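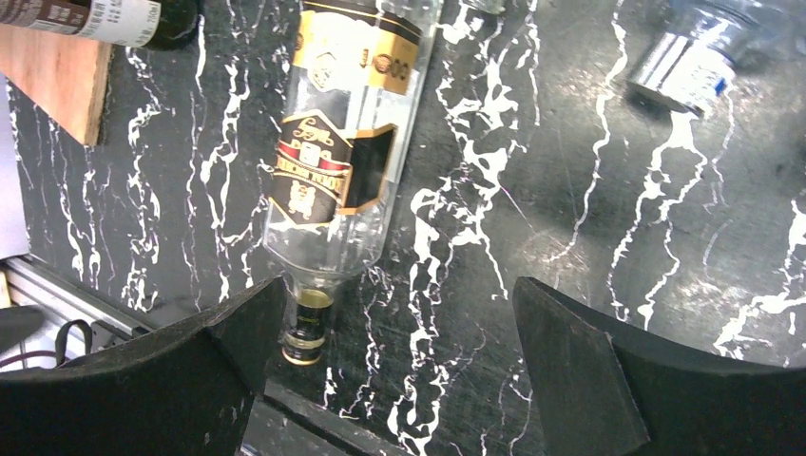 Most of the time we lost on the bottle cell this season came down to the gripper fingers, so that is where Miyuki Nagano started when she rewrote the upkeep sheet. The fingers are matte black wedges with angled tips, and they have to come in on either side of a neck without nudging the glass next to it. When bottles lie on the tabletop with their necks at different angles, a finger that sits a little off true will touch the shoulder before it closes on the cap. The old sheet said to check the fingers "as needed." The new one says before every session, by hand, with the arm powered down.

The check itself is short. Push each fingertip sideways and feel for play at the root. If there is any, take the finger off, clean both mating faces, and refit it with new screws from the Flustell drawer. Do not reuse the old ones. Wipe the inner faces with a dry cloth first and a damp one second, and let them dry before you close the gripper. Then run the open and close cycle 10 times with nothing between the fingers. Birger Kristiansen adds that if the tips do not meet evenly, stop there and write it on the sheet. Please don't shim them with tape. We found tape on two fingers in December and it took most of an afternoon to get the glue off.

The wrist camera gets looked at in the same round. Clean the lens with the lens tissue only, then bring up the live view and make sure both fingertips show. If one is missing from the picture, the camera bracket has slipped and needs to be set again with the Prirkent gauge. Glare off clear glass is a separate matter and no amount of lens cleaning will cure it. Yasuo Maruyama is trying a lower setting on the lights and will report next time.

Cables are the other thing. Each arm has its own purple cable, and each one needs enough slack for the wrist to turn all the way without the loop dropping onto the work. Move the arm slowly through its full reach and watch the loop, not the gripper - the loop is what catches. Check for flat spots or shiny patches on the jacket, most of all near the base. A cable with either one gets swapped. We have 3 spares on the shelf and Hedvig Kvam has ordered more from Landstead.

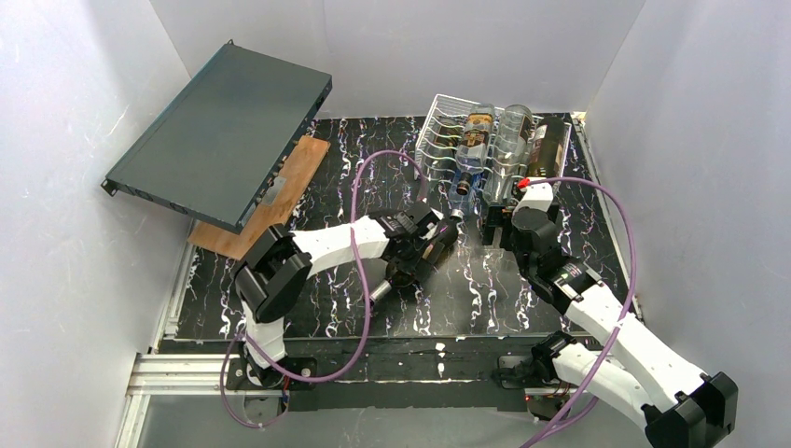 Both arms on the bottle cell, with the dish rack in place.

The rack has no fixed mount yet. Until it does, leave it at the back of the table and rerun the rack position routine any time it has been moved, even by a small amount. The routine takes 9 minutes. Britt-Marie Westerberg has drawn up a pair of locating blocks and they should be cut before the next issue.

Completed sheets go in the Bakker binder by the door. If you ran the check and found no fault, sign it anyway.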